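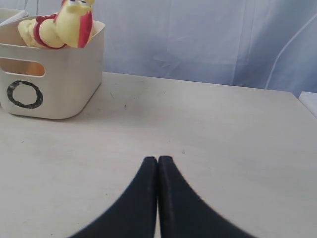 Rekha Pillai meinte, ein Greifer in dieser Preisklasse müsse vor allem eines können, nämlich auch nach dem hundertsten Griff noch an derselben Stelle schließen, alles andere sei Zubehör. Sie hatte ihren Texier nach vier Monaten wieder verkauft und fragte, ob sich das Warten auf den Hondinent gelohnt habe. Die kurze Antwort lautet: überwiegend ja, mit einer Einschränkung bei der Software. Die lange Antwort folgt.

Hondinent Zweifingergreifer mit Handgelenkkamera im Test

Lesezeit: 9 Minuten

Getestet wurde der Greifer an einem Tischarm von Rununcombe, den ich seit dem vorletzten Winter benutze. Als Steuerung lief zuerst der mitgelieferte Controller von Hondinent, später der Kutemach, den ich schon hatte. Zum Vergleich stand der Parallelgreifer von Texier bereit, ein Leihgerät von Lakshmi Thampi. Alle drei Geräte haben eine ganz normale Benutzung hinter sich, keines kam als Testmuster vom Hersteller. Den Hondinent habe ich für 1680 Euro gekauft, Kamera und Kabelsatz inbegriffen, Versand extra.

Lieferumfang und Montage

Im Karton liegen der Greifer mit montierten Fingern, die Kamera, ein Adapterflansch, zwei Kabel und ein Beutel Schrauben. Eine gedruckte Anleitung fehlt. Die PDF-Datei ist brauchbar, die Zeichnung zum Flansch steht allerdings erst im Anhang, und ohne diese Zeichnung setzt man den Flansch leicht um 90 Grad verdreht auf. Mir ist das passiert. Die Kamera zeigt dann zur falschen Seite, und das Kabel reicht nicht mehr bis zur Durchführung.

Mit richtig sitzendem Flansch ist die Montage in einer halben Stunde erledigt. Vier Schrauben, ein Passstift, zwei Stecker. Die Stecker rasten hörbar ein. Beim Texier sind es Steckverbinder mit Überwurfmutter, die sicherer halten, aber an meinem Arm so eng sitzen, dass ich sie nur mit einer Zange drehen konnte.

Der Passstift hatte bei meinem Exemplar etwas Spiel. Ein Streifen Kupferfolie hat das behoben. Ein Mangel ist es trotzdem.

Die Finger

Die Finger sind mattschwarz, unten breit und laufen nach oben in eine schmale, gerundete Spitze zusammen. Geschlossen liegen sie an den Innenkanten dicht aneinander. Die Form ist für das Greifen aus Behältern gedacht, und dort spielt sie ihren Vorteil aus. Man kommt zwischen Teilen hindurch, an denen die geraden Backen des Texier hängen bleiben.

Der Nachteil zeigt sich bei flachen Gegenständen. Eine Scheckkarte vom Tisch aufzunehmen gelang mir nur, wenn sie über die Tischkante hinausragte. Mit den geraden Backen des Texier und etwas Schaumstoff auf der Unterlage klappte es auch mitten auf dem Tisch. Wer hauptsächlich Platinen, Karten oder Bleche bewegt, sollte sich die geraden Wechselfinger gleich mitbestellen. Die gibt es, sie standen bei meiner Bestellung nur als "auf Anfrage" in der Liste.

Weiche Teile sind die eigentliche Stärke. Stofftiere, Schwämme, zusammengelegte Tücher und Beutel mit Füllmaterial hielt der Greifer sicher, auch bei schnellen Schwenks. Die Kraft lässt sich in kleinen Stufen einstellen. Auf der niedrigsten Stufe bleibt ein Pappbecher rund, auf der höchsten hat man nach dem Versuch keinen Becher mehr.

Bei glatten, harten Rundteilen wird es mittelmäßig. Eine Glasmurmel rutscht nach vorn aus den Spitzen heraus, wenn man sie nicht genau mittig fasst. Ich habe für solche Teile dünnes Gummi auf die Innenseiten geklebt. Danach ging es, allerdings schließen die Finger dann nicht mehr ganz und die Nullstellung muss neu gesetzt werden.

Wiederholgenauigkeit

Damit zu der Frage von oben. Ich habe den Greifer über mehrere Abende insgesamt 2000 Zyklen fahren lassen, jeweils auf, zu, anheben, ablegen, mit einem Schaumstoffwürfel. Davon gingen 9 Griffe daneben. Fünf dieser Fehler lagen hintereinander und hatten mit dem Greifer nichts zu tun, der Würfel war zu weit an den Rand gewandert und der Arm kam nicht mehr gerade darüber. Die übrigen vier kann ich nicht erklären.

Die Schließposition blieb über die gesamte Zeit stabil. Gemessen habe ich mit einer einfachen Messuhr am Tisch, genauer kann ich es hier nicht. Beim Texier sah ich auf derselben Messuhr nach einigen hundert Zyklen eine kleine Drift, die nach einer neuen Referenzfahrt verschwand. Rekha hatte von dem gleichen Verhalten berichtet. Ob das alle Texier betrifft, weiß ich nicht, zwei Geräte sind keine Statistik.

Warm wird der Hondinent auch. Nach einer Stunde Dauerbetrieb konnte ich die Hand noch bequem auf das Gehäuse legen, beim Texier ebenfalls.

Die Kamera

Die Kamera sitzt am Handgelenk und blickt an den Fingern entlang nach vorn. Die Fingerspitzen bleiben unten in der Mitte im Bild, der Bereich davor ist frei. So sieht man beim Anfahren, wohin man greift, und hat zugleich eine feste Referenz. Bei der Texier-Halterung, die man als Zubehör kauft, sitzt die Kamera seitlich. Dort verdeckt je nach Öffnung ein Finger den anderen, und ich habe mich beim Fernsteuern regelmäßig in der Tiefe verschätzt.

Die Farben sind ordentlich. Kräftiges Gelb und Rot trennen sich sauber vom hellen Tisch, eine einfache Farbschwelle reicht für den Anfang. Schwieriger sind weiße Behälter vor hellem Stoff, da muss man sich auf Kanten oder eine Markierung verlassen. Ein dicker schwarzer Kreis auf der Vorderseite des Behälters, wie bei meinem Aufbau, hilft der Erkennung deutlich mehr als jede Änderung an der Belichtung.

Die Automatik der Belichtung würde ich abschalten. Sobald die schwarzen Finger sich öffnen und mehr vom Tisch frei wird, regelt sie nach, und die Helligkeit springt für einen Moment. Mit fester Belichtung und gleichmäßigem Licht von oben ist Ruhe. Die Einstellung wird leider nicht im Gerät gespeichert. Nach jedem Neustart muss man sie wieder setzen, ich habe dafür ein kleines Startskript.

Der Fokus ist fest. Vom Nahbereich vor den Spitzen bis zur Rückseite eines normalen Tisches ist alles brauchbar scharf, feine Schrift liest die Kamera auf Entfernung nicht.

Controller und Software

Hier liegt die Einschränkung. Der mitgelieferte Controller tut, was er soll, solange man in der Oberfläche von Hondinent bleibt. Greifkraft, Geschwindigkeit und Endlagen sind klar beschriftet, ein Ablauf aus ein paar Schritten ist schnell zusammengestellt. Will man den Greifer aus einem eigenen Programm ansprechen, wird es zäh. Die Schnittstelle ist dokumentiert, aber zwei der Befehle heißen in der Firmware anders als in der Anleitung. Der Support hat mir die richtigen Namen nach drei Tagen geschickt, freundlich und ohne Rückfragen.

Mit dem Kutemach lief es danach besser. Er erkennt den Greifer nicht von selbst, man muss ein Profil anlegen und die Endlagen von Hand eintragen. Dafür antwortet er gleichmäßiger. Vom Befehl bis zur geschlossenen Stellung habe ich bei halber Öffnung im Mittel 132 Millisekunden gestoppt, und die Werte lagen eng beieinander. Beim Originalcontroller gab es immer wieder Ausreißer nach oben, vor allem wenn gleichzeitig das Kamerabild übertragen wurde. Für einfache Ablagearbeiten ist das egal. Beim Fernsteuern von Hand merkt man es sofort.

Ein Firmware-Update im Dezember hat die Ausreißer verringert, ganz weg sind sie nicht. Nach dem Update war außerdem die gespeicherte Nullstellung gelöscht. Wer aktualisiert, sollte sich die Werte vorher notieren.

Im Vergleich zum Texier

Der Texier ist schwerer gebaut und hat die besseren Stecker. Seine Backen sind mit zwei Schrauben gewechselt, beim Hondinent sind es vier, davon zwei schlecht zugänglich. Bei flachen und schweren Teilen würde ich zum Texier greifen. Für Behälter, weiche Gegenstände und alles, was man über das Kamerabild steuert, ist der Hondinent das angenehmere Gerät. Er ist auch leiser. Abends im Arbeitszimmer spielt das eine Rolle - der Texier pfeift beim Halten, Lakshmi hört es nach eigener Auskunft schon nicht mehr.

Am Arm von Rununcombe bleibt mit dem Hondinent etwas mehr Reserve für die Nutzlast. Mit dem Texier und seiner Kamerahalterung sackte der Arm bei ganz ausgestreckter Haltung sichtbar ab.

Bewertung

Mechanik: gut, Abzug für den Passstift.
Finger: sehr gut für weiche Teile, mäßig für flache.
Kamera: gut, mit fester Belichtung.
Originalcontroller: ausreichend.
Dokumentation: ausreichend.

Ich behalte den Greifer und betreibe ihn weiter am Kutemach. Ohne vorhandenen Controller würde ich vor dem Kauf klären, ob die beiden falsch benannten Befehle in der Anleitung inzwischen berichtigt sind. Die Gummiauflagen teste ich noch mit einer dünneren Sorte, das Ergebnis trage ich hier nach.

Zuletzt aktualisiert: Dezember

Kontakt | Copyright | Nach oben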